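**From the Bradov Street Pantry newsletter, 28 Oct 2026**

Well, friends, the cold has come and so have the lines at the door, and I want to thank everyone who has brought in a bag or a box since we moved the shelves in June. We gave out 200 bags of groceries this month (our best yet!), and the crackers and other small snacks were gone first, as they always are.

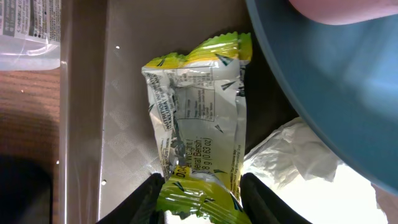 If you are shopping for us, please think of things a child can open without help, and check the date before you drop it off. Cans with pull tabs are lovely. Glass jars are fine too, though they do make the bags heavy for folks who walk home along Tipoki Road.

Rice is what we run through fastest, and the big sacks have to be portioned out before they can go on the shelf.

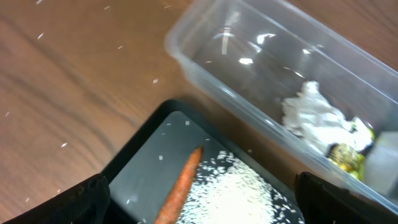

We could use a few more hands for that on packing mornings, and you don't need any experience, just clean hands and comfortable shoes. There is coffee, and the radio is usually on, and if you can only stay until ten you are still very welcome. Bring an apron if you have a favorite.
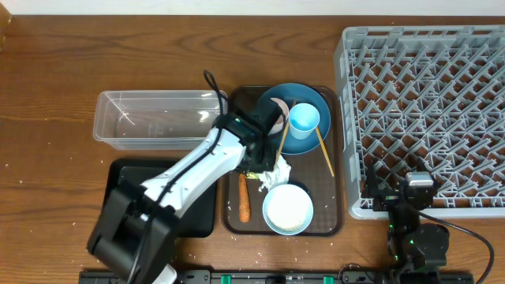
## The Bromholm Supper

Our harvest supper is back at Bromholm Hall, with soup, bread and more pie than is sensible. Seats are $10, and children eat free. We hope to raise $1,000 toward a second freezer, and we still need 3 people to stay afterward for the dishes.
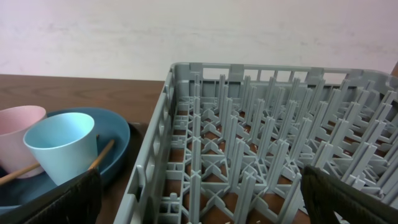

Tickets are at the front desk, and if the price is a stretch this month, please come anyway and just tell us how many to set for.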